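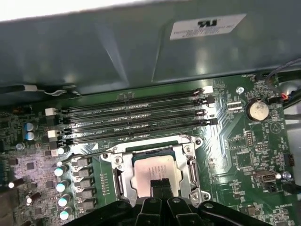
Figure 4. Empty memory slots, with the metal chassis panel over the board.

Setting Up Your Unwood Guest Pass

Welcome, and thank you for choosing the Lisov package for your stay at Unwood! Getting your pass ready before you leave home takes a few minutes, and it makes your first morning at the park so much nicer (especially with little ones tugging at your sleeve).

1. Find the booking number on your confirmation letter. It sits just under your arrival date.

2. Go to the Guest Pass page, type in the number and add everyone in your party, babies included.

3. Choose your dining plan. The Kerus plan gives each guest 120 meal points, and the Hodžić plan gives 145.

Note: Points are shared across the whole party, so a hungry teenager can happily borrow from a grandparent.
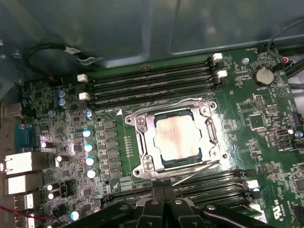
4. Pick an entry time for each park day. If the time you'd like is full, take the closest one for now and look again in the evening, when changed bookings go back into the pool.

5. Save the pass to your phone, and do print a paper copy too.

Caution: Changing your hotel after step 4 clears all your entry times. Settle the hotel first, please!

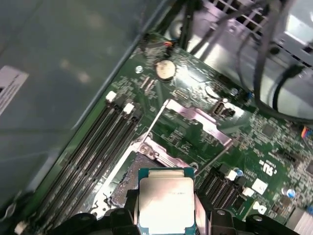
Selma Yordanov wrote to us that her family moved hotels in June, lost every one of their morning times, and would have liked that caution printed in much bigger letters.

6. Bring the pass and a photo ID to Guest Services, Room 307, to pick up your wristbands. The desk opens at 8 a.m., and on Wednesday it stays open until the evening parade is over.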